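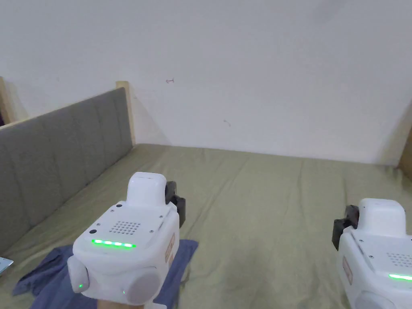
Help wanted: bed making, folding and general bedroom rescue

Hi! I'm Yolanda Yupanqui, and I run the housekeeping side of Ramdale, a small place that rents furnished rooms by the week. I'm looking for two people to join us in April 2023, and I'd love to hear from you if you're the kind of person who can't walk past a rumpled sheet.

Most of the job is beds and laundry. You'd strip the beds, put on fresh sheets, fold towels and T-shirts, and gather up whatever guests leave lying on the covers (phone chargers, socks, an amazing number of paperback books). We have 20 rooms, and you'd normally do your half of them with a partner — it goes so much faster with someone on the other side of the mattress.

I don't need a resume. Experience in a hotel or a laundry is great, but if you've kept a house full of kids in clean pajamas, that counts with me too! I'll show you how we fold. I'm picky about towels (in thirds, edges tucked in) and pretty relaxed about pillowcases.

Shifts run from late morning to midafternoon. Pay is $700 every two weeks, and lunch is on us. You'll need to be okay with stairs, as the elevator only goes as far as the third floor and the linen closet is on the fourth.

Ruth Mosquera will be training the new people with me, so you'll meet both of us when you come by. Stop at the front desk or call extension 589 and ask for either one. Tell us which mornings you're free and whether you have a problem with laundry detergent — we use the scented kind, and it's strong.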